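2024-07-05 工坊记录:软物抓取,腕部相机与指尖垫

地点:Kornham 共用工坊,靠里那张工作台。
项目代号:Sopacua(家用整理臂,软物入筐/出筐)。
固件:手部控制板沿用 May 那一版,未重刷。上位机换了新的标定文件。

一、今天要做的

1. 换右手外层软包覆,旧的那层在指根处开胶。
2. 腕部相机重新固定,上次拧紧后角度还是会慢慢往下掉。
3. 用镂空塑料筐做软物抓取,看指尖垫在近距离下的遮挡情况。
4. 把 Bralus 的驱动板电流上限从默认值改掉,记录温升。

第 4 项只做了一半,见后。

二、包覆与相机座

新包覆用的是 Lundville 寄来的深灰色料,比旧料略厚。裁片按原纸样放了一圈余量,套上以后指根弯曲处会堆起来,弯到底时堆得更明显,外观难看但不影响行程。空载开合循环跑了 125 次,没有开胶,没有卡线。指尖垫没动,还是米白色面、黑色包边那一副。

相机座的问题找到了。下沉来自打印件与铝片之间的那层泡棉胶,螺丝本身没有松。泡棉受力后持续蠕变,拧得越紧掉得越快。撕掉泡棉,改成薄橡胶垫,加一颗防松螺母。装好后静置一段时间再对标定板,角度没有可读出的变化。之后凡是腕部以上的件,一律不用泡棉胶。

线束改从外壳背面走,留出的余量以腕关节转到极限时不绷直为准。扎带头朝外,朝里会刮包覆。

三、标定

手眼标定重新采了一遍。第一遍残差偏大,查下来是标定板没压平,一角翘起。压平后重采,残差回到可用范围,文件已存到共享盘 Sopacua 目录下,旧文件改名保留,不要删。

注意:相机离手掌太近,近处物体必然失焦。这一点在现在的结构下改不了,镜头对焦距离已经调到最近。要么把相机往后挪,代价是外壳要重新打;要么接受近处糊,让算法只在中距离段用图像,最后一段靠指尖力反馈。目前按后者做。

四、软物与筐

物件选白色为主、带黄色的那件软物。选它是因为表面起伏大,抓取点不固定,比方块难得多。筐用浅灰色镂空的那只,筐壁和筐底都是成排的长方孔,深度估计在这种面上容易出错:孔里透出后面的颜色,算法会把孔当成更远的面,筐壁于是断成一截一截。
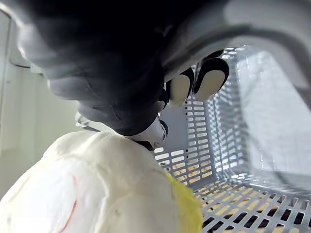 近距离段画面大部分被手和软物占掉,能用来判断位置的只有右侧的筐壁和筐底格子。格子的横向排列反而有用,可以拿来估筐的朝向。右上方来光偏强,外壳和远端筐壁都有过曝,曝光上限需要往下压,压多少等下次对比再定。

群里看到这条以后,Sopacua 频道里有人回复说,格子当朝向参考可以,但别依赖单边筐壁:手一低,指尖垫先挡住的就是那一片,等到真正要合拢的时候参考已经没了。建议在进入筐口之前就把朝向锁定,之后不再更新,只允许用腕部里程往前推。另外对方认为过曝不必在曝光上解决,给外壳贴一层哑光深色膜更省事,外壳反上来的那部分光先去掉,再谈曝光。

两条都有道理。朝向锁定今天就改了,阈值设在指尖低于筐口之前,代码里加了一个标志位,手抬起后自动清零。哑光膜手头没有,先记着。

五、电流上限

Bralus 驱动板默认限流偏保守,合拢软物时后段明显无力,指尖碰到了但压不实。上限往上调了一档,合拢末段有改善。外壳温度上升比预期快,连续动作跑到第 307 个周期时触发了软件降额,手动停机。停机时计数 307,电机本体温度正常,热点在驱动板靠近插座的一侧。

初步判断是散热片没有贴实。拆下来看,导热垫只有半边有压痕。换垫之前不再往上调,也不要在这个设定下无人值守跑循环。限流值已经退回默认,贴了纸条在机箱上。

六、力反馈阈值

指尖力传感的原始读数在空载时有漂移,开机后前一段漂得最厉害。现在的做法是每次接近前做一次零点,取手在空中静止时的均值。接触判定阈值暂定为 251(原始计数,未换算)。低于这个值误触发多,包覆自身起皱就能顶出一次假接触;再高的话,软物已经被压进去一截才认。

新包覆比旧的厚,阈值理论上要重标。今天的 251 只对这副包覆有效,换件后必须重测,不要照抄。

七、遗留

导热垫:换,规格照板子背面丝印。
外壳哑光膜:买小张先试,只贴朝相机的那一面。
深度图:筐壁断裂的问题,试一下先做孔洞填补再拟合平面,看平面法向是否稳定。
包覆裁片:指根处余量收一点,纸样上已用铅笔标出,下次裁之前先看纸样背面的备注。
日志:驱动板温度和动作周期现在分开存,时间戳差一个固定偏移,合并脚本里要补上。
工作台右侧插排有一个口接触不良,已用胶带封住,不要接驱动电源。

收工前手部回到张开位,急停按下,电源总闸关。标定板放回柜子上层,平放。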